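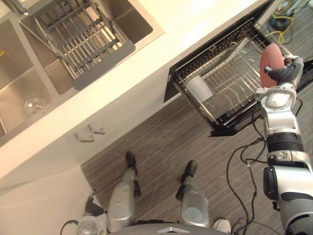

Pull-out dish rack under the counter: do you still use the one over the sink?

Posted by Marlene Simard, 4th August

Hi all! We moved into a place with a double sink and the kitchen came with one of those drawers with a wire rack inside, so the plates stand up in slots and the whole thing slides away under the counter. I love it!! But we also have a metal rack that sits across one side of the sink, and now I can't work out which things go where. Cups are the worst. They don't fit the plate slots and they wander when I push the drawer in. Do you let everything drip over the sink first, or load the drawer straight after rinsing? There are only 3 of us but we get through a lot of cups.

Bouchra Erraji
11 replies

Oh, you're going to have so much fun with this! I've had a drawer rack for years and I'd never go back. My routine is rinse, tip the cup over the sink and give it a good shake, then park it upside down on the over-sink rack while I do the plates. By the time the plates are in their slots the cups have mostly stopped dripping and can go in the drawer too.

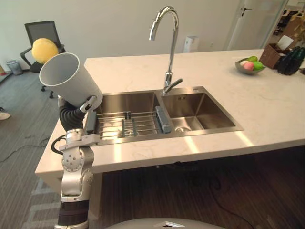 Tilt the cup when you shake it, by the way, so the water caught in the rim of the base runs off as well. Straight-sided cups with no handle are the easy ones, and I stand those at one end of the drawer where they can lean on each other. Mugs with big handles I leave up top until they're dry and then they go in the cupboard (life's too short to wrestle a mug into a plate slot). Pull the drawer slowly! Once a week I lift the wire part out, if yours lifts out, and wipe underneath. Water sits down there and it gets a bit swampy, especially in February when our windows stay shut.

Emmanuel Mrema
2 replies

just use a towel

Alaric Calloway
27 replies

I agree with Bouchra on nearly all of it, except I leave the drawer open overnight and it dries out beautifully. Mine is a Levent and the tray under the wires is pretty shallow, so check yours before you load it with dripping pans. And keep the over-sink rack, it's great for washing grapes!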